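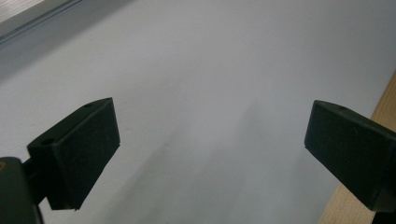

Item 2: white tabletop surface

Minutes of the Storage and Display Working Group
Petska Household Goods Library
June 2025

1. Minutes of the previous meeting
The minutes of the May meeting were approved without changes.

2. Table surface
The group agreed that the pale tabletop will stay as it is for the coming loan season. A request for a patterned cover was declined. The Grikau branch will be told of the decision.

3. Containers and baskets
The group reviewed the clear food container with the light blue rim and the white wire basket. It was noted that a container set on top of the basket is easier for borrowers to spot -- but the basket is then not free for lending. Members were in favor of keeping the two together on the table and listing them separately in the catalog. The container will be entered as item 851.
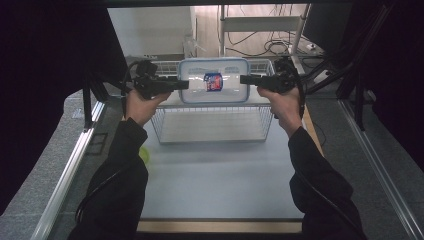

4. Labels and inserts
A member asked if printed inserts should be taken out before a container goes on loan. Views were divided. The orange and white item inside the container, with its LOCK & LOCK panel, can be read through the front wall with the lid on, and some members felt this saved a separate shelf label.
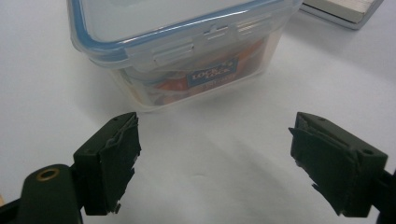

It was agreed to leave inserts in place until the Hämmerli shelving arrives, and to order 300 blank labels in the meantime. The cost is not to exceed $80.

5. Next meeting
The date will be sent out with the agenda.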